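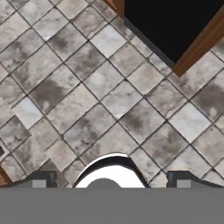 Wrist view in the simulated kitchen, gripper open over the tile floor

Equipment Planning Coordinator, Household Robotics
Lalis – full time, on site with two remote days a week
Posted 2025-11-07

We're growing our household robotics group and we need someone to own the shopping list. Lalis builds software that lets robot arms do kitchen chores. Up to now we've tried out nearly every idea in simulation before paying for hardware, and we love working that way. Next August we move into our first full-size test kitchen, the Grarker room, and there is a lot to buy before then.

You'd be the person who turns what our engineers learn in simulation into a purchase plan we can afford. If you like spreadsheets, floor plans and arguing cheerfully about cable lengths, please keep reading!

What you'll be doing

Build and keep up the equipment budget for the Grarker room: arms, grippers, mounts, safety gear, spare parts, and the kitchen itself (cabinets, counters, sink, appliances).

Sit in on simulation runs with the engineers and write down what each one means for buying. Can the arm we want fold up small enough to pass between the counters? Do we need a longer reach or a moving base? Should the finger pads be a stock part or something we have made?

Get quotes and compare them fairly. A low price on an arm can hide a costly controller, a service plan you can't skip or an 18-week wait for replacement joints.

Plan the floor. We have 2,166 square feet to work with, and the kitchen has to share it with workbenches, storage and a charging area.

Track spending in Magesa, our in-house planning tool. It's a bit clunky, and we would welcome your ideas for fixing it.

Help decide what we shouldn't buy. Some equipment makes more sense to rent, and some tests can stay in simulation for another year.

The arm in the aisle between the island and the range side, one of the layouts you'd be budgeting for:

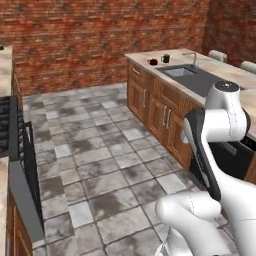 What we're looking for

Experience buying or budgeting for technical equipment. Labs, factories, hospitals, theaters and school shops all count. You don't need a robotics background, and we'll happily teach you the words.

Comfort reading a spec sheet and asking a vendor the same question twice.

Good, plain writing. Engineers, finance and our building contractor will all be reading your plans.

Some feel for physical space. If you've ever planned a kitchen, a workshop or a stage set, tell us about it.

Nice to have: experience with import paperwork, electrical load planning or lease agreements.

The team

You'd join a group of 8 people, split between simulation, controls and hardware. You would report to the head of operations and spend most of your week with the hardware folks. We also share parts storage with our sister company, Rerska, so there's some back and forth over who ordered which box of motors.

Your first few months

In the first month you'll go through our current wish list line by line with the people who wrote it. It's long, and parts of it contradict each other. By the end of month three we'd like a first full budget with delivery dates, plus a short list of the things you're worried about. After that come the orders, the deliveries and the setup – this is the fun part, and you'll be there for all of it.

How to apply

Send us a resume and one page about a piece of equipment you bought, or talked someone out of buying, and how it went. A cover letter is fine but optional. We read every application and reply within seven working days.

The process is a short phone call, then a paid half-day visit where you'll watch a few simulation runs and draft a small budget with us. Bring questions!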